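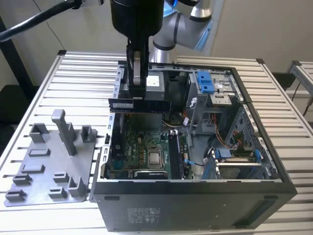 Kukov Window Feeder review

I've had the Kukov window feeder stuck to my kitchen window since March, and I still can't say I'd buy it again. The box promises "up to 90 bird species at your window." I've had four, and one of those was a house sparrow that I think lives in my gutter anyway.

It's a clear plastic tray with a roof and three suction cups. The cups are the weak point. Mine let go twice in the first week, both times overnight, and the second fall put a crack in one corner of the tray. Kukov's leaflet says to wipe the glass with warm water first. I did. A friend at our Grurka bird club swears by a dab of cooking oil on the rim, and that has worked better, though it leaves a greasy ring on the window.

Seed capacity is 12 ounces if you heap it. Fill it like a normal person and you'll be topping it up every morning. The drain holes clog with millet, so after rain you get soup.

What I do like: chickadees took to it within days, and you really do see them up close. The tray lifts out for washing – please wash it, people – and the roof keeps off light drizzle.

My old Furner hopper holds far more and has never fallen off anything, but it needs a pole. The Paterson tray is cheaper than either and looks it.

If you rent and can't put up a pole, maybe. Wait for a sale, and skip the refill bag they sell with it. Mostly filler.

Posted May 5, 2020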